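Okay, a little thread about what I've been up to this month, for everybody who keeps asking what "collecting demos" means and then very kindly pretends to follow my answer.

We're building up a set of bedroom chores for the Makow project, the kind of small jobs people do without thinking - clearing things off a bed, moving a pen, picking up a glove. I do each one with a hand-held gripper in each hand, and the model learns from the recordings.

September's goal was 30 good takes a day. I'm at 217 for the month so far and pretty proud of it, even if my wrists have their own opinion!

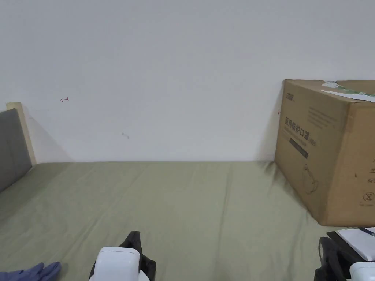

Two grippers, green sheet, a big mask carton, and one blue glove down in the corner.

Gloves are my favorite and also my nemesis. A box stays where you put it, bless it, but a thin crumpled glove lands in a new shape every single time, so I try to start each take with it folded up a little differently. Same goes for wrinkles in the sheet - I used to smooth them all out, and then Gape (our training code) got very confused by an ordinary messy bed.

If you're starting a set of your own, please move slower than feels natural, and keep the takes where you fumble and recover. I threw mine out for 2 weeks and I still wince thinking about it.

Next up is pillowcases, so wish me luck, and send me your folding tricks if you have any!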